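Refitting the glazed door

The hall door at Trollcombe had been binding since September. It is a wooden door with a frosted glass panel, and the glass makes it heavier than the other interior doors in the flat. The top corner was catching the head of the frame, and the latch only engaged if the handle was lifted.

I checked the reveal first. The gap on the latch side was tight at the top and wide at the bottom, the usual pattern for an upper hinge that has let go. Two of the screws turned freely under finger pressure. The holes had been enlarged by a previous repair with longer screws driven at an angle, so going longer again was out.

The procedure was the ordinary one. Door off, laid glass side up on blankets. Old screw holes drilled out clean, glued and plugged with dowel, left overnight, trimmed flush and redrilled. I kept the brass-colored hinges. Robles had a replacement set in stock, but the leaf dimensions were different and I did not want to recut the mortises.

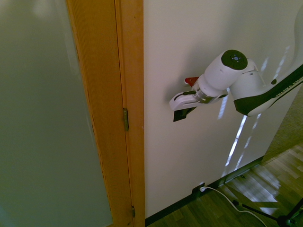
Hinge side of the door and the wall next to it, with the sun coming in.

The scuffs and dark flecks on the wood next to the glass are staying for now. Casimiro Sarmiento, who lent me the drill guide, suggested taking the whole surround back to bare timber. That means matching the orange tone afterward, and the two Bovent stains I tried on an offcut both dried too red.

The wall is a separate job. It looks smooth and white even with sun across it, but I would like to go over it by hand before trusting that. I would sand it at 60 grit only where there are ridges -- anything that coarse on the flat areas will show through a single coat. Nerum matte is the likely choice of paint, if the shop still mixes the same white.

Remaining: one drop of oil per hinge, and the strike plate needs to go down by the thickness of a coin.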